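September update – shared workshop arm, basket job

For Theresia. Short one, sorry, bench slot ends at 11.

- Wrist mount done. Reprinted the bracket 3 times, last one holds.
- Fingers: new black tips on, seam still needs filing. Cengiz has the file.
- Approach to the basket from the front, fingers up near the handle cutout. The textured side is next thing to sort, I want to know if the tips slide on it. 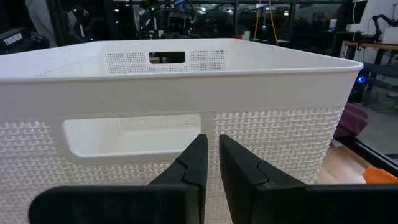 - Money: 200 left. Need a spare servo and cable ties, teh rest stays put.
- Next: lift tests with Anneli – empty basket first, then weight.

Simin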